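3.2 Materials and the history of the block collection

The wooden blocks used throughout this study come from the Baniter collection, a group of painted play blocks that we have had the good fortune to borrow, handle and occasionally drop over the better part of two years. We should say something about where blocks of this type come from, if only because so much writing on early construction play treats the block as a given, as if it had always been lying around on the nursery floor waiting for a researcher to come along. The oldest written mention we found in the Valcárcel archive is a household inventory of 1816, in which "a box of small coloured timbers for the children" is listed between a warming pan and a set of curtain rings. We were delighted by this line, and we have tried not to make too much of it. The inventory gives no sizes, no number of pieces and no maker, and we can't say whether the timbers in question were cubes, bars or something else altogether.

The Baniter collection itself is a good deal younger. It holds 301 pieces, nearly all of them painted in a single solid color, and it was put together from school closures, attic clearances and one very generous gift that arrived in December in two fruit crates. The pieces don't match one another perfectly, and we consider this a strength. A set bought new from a catalog would have given us cleaner edges and more even paint, but our interest is in blocks as children meet them, after years of being stacked, thrown, chewed and swept under radiators.

3.3 Surface wear and how we recorded it

Paint wear turned out to be the most rewarding part of the work and also the slowest. At the start we had imagined a simple scale running from "like new" to "bare wood," and we gave each block a single score. This lasted until the first proper session with two raters at the same table, when it became plain that one of us was scoring the amount of missing paint and the other was scoring how rough the block felt in the hand. Both are sensible things to mean by wear. They do not always travel together. A block can lose a good deal of color and still be smooth, as often happens with pieces that have been washed many times, and another can keep nearly all its color while its corners have become quite unpleasant to hold.

We therefore moved to the Fluditz sheet, which asks for separate notes on faces, edges and corners, and which leaves a box at the bottom for anything that does not fit. Blocks were laid on a plain white surface for rating, apart from their boxes, so that small marks would not be lost against a patterned tabletop. The red pieces and the blue pieces gave us the most to talk about. Chips on a saturated red show up quickly to the eye, and raters tended to agree on them; scuffs on the brighter blues were missed more often on a first pass, particularly when they sat near the end of a longer piece (Figure 4).
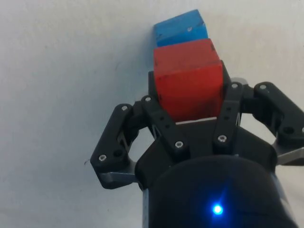 Figure 4. Red cube and blue block from the painted group, on a white surface. Small dark marks and nicks are visible along one edge of the cube, and darker scuffs toward one end of the blue block.

Each rater worked through the pieces in batches of 12, with a pause between batches that was meant to last a few minutes and usually ran on into coffee. Raters were asked to turn every block through all its faces before writing anything down. It sounds like a fussy rule, but our early sheets showed a strong pull toward whichever face happened to be on top, and a block that looked fairly tidy from above might have a badly worn underside. Dents and small holes were entered in their own column, and we made no attempt to decide from the surface alone whether a given hole was a flaw in the timber or the mark of some later adventure.

Disagreements were settled by talking them over with the block in hand. Where two raters still differed, both notes were kept, and the piece was carried forward as "mixed." We preferred this to averaging. A cube with soft, rounded corners and one deep chip is a different object to a child than a cube worn evenly all over, and an average makes the two look alike.

3.4 Choosing the stacking set

From the rated pieces we drew a smaller set of 9 blocks for the stacking sessions reported in Section 4. We wanted a spread of wear that a child might meet in any well-used toy box, along with a mixture of cubes and longer rectangular pieces. Color was handled more loosely. We had first planned to balance it strictly, but the Gamema pilot had already suggested that young builders sort by color for a while and then happily abandon the sorting as soon as a tower gets interesting, and our own afternoon sessions gave us no reason to doubt it.

Blocks with splinters or flaking paint were left out of the stacking set, whatever their score. They remain in the collection and in the wear data, stored in their original boxes, and we would be glad to see someone take up the rectangular pieces in particular — their long edges seem to age quite differently from their short ones, and our sheet was not really designed to capture that.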